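The fingertip that stopped closing

16/11/2021
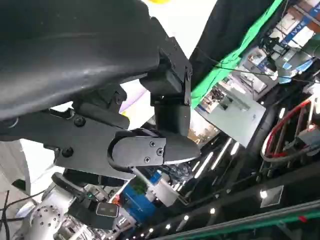
I have put off writing this up because the cause is dull, but Obed Amissah asked for it in writing and I would sooner write it once.

The short version: the left gripper on our two-arm cell dropped objects on and off for most of a morning while the controller reported every grasp as good. One of the drops was a glass jar. No one was hurt. The cell ought to have stopped itself and it carried on.

The cell does a shelf-picking task. An arm takes an item, shows it to the overhead sensor and sets it in a tray. We had run the same program at Skemcombe before the move, 2000 cycles with the grip force set to 9 N, and the only faults in the log were two timeouts from the vision side. After the move the drops began inside the first hour. I blamed the floor, then the lighting, then Bradley's new grasp table. All three were innocent and I have apologised for the last one.

What the log said was the confusing part. Our software, which we call Mugo, decides that a grasp has succeeded if two things hold when the fingers come to rest: motor current is above a threshold, and the finger opening is more than 6 mm. Current means the fingers are pushing on something. Opening means that they haven't simply closed on each other. Every dropped item passed both tests.

Aldana Troncoso found it by hand. She powered the cell down, worked the finger linkage slowly through its travel and felt it go stiff near the closed end. One of the screws on the fingertip cover had backed out far enough for its head to catch on the link behind. With the screw in the way, the fingers jammed short of closed. The motor pushed against the jam, so current rose. The fingers were still apart, so the opening test passed. As far as Mugo was concerned, a screw head was a perfectly good jar.

On wide items the fingers met the object before they met the screw, and the grasp was sound. On narrow ones they stopped a little early and held the item with hardly any force, enough to lift it clear of the shelf and lose it on the swing. That is why the fault looked random. It followed item width, and the order list was shuffled.

The screw came loose for an ordinary reason. The fingertips were taken off for transport and put back on by me, late, without threadlock. The assembly sheet calls for threadlock. The sheet was in a crate.

The safety side bothers me more than the screw. We had a drop counter, and it did its job: it counted drops. It wasn't wired to anything. I had meant it to halt the cell after three in a row, left that part as a comment in the code and forgot it. The arm therefore went back for another item with glass on the deck, and kept going until Abelardo Echeverría pressed the stop. He then had to reach past the second arm to pick up the pieces, and he quite properly refused until both arms were isolated. The stop button only held the one that was moving. The other was paused in software, which I don't count as stopped and neither did he.

Changes made so far:

Threadlock on all fingertip screws, both arms, with a paint mark across each head.
An empty close at start-up and after every 100 cycles. The fingers must reach zero opening at low current or the cell won't run.
Three drops in a row now halts both arms and needs a person to reset it.
Both arms are on the one stop circuit.

The empty close would have caught this before the first pick. It costs a few seconds. Amancay Valdebenito suggested it in March and I said it would slow the cycle down.

Still open: the threshold on current is the same for every item, and it shouldn't be. Bradley Mottram has started on a version that compares the measured opening with the width we expect from the grasp table. It works on boxes and is poor on anything soft. I'll post the numbers once there are enough of them to be worth reading.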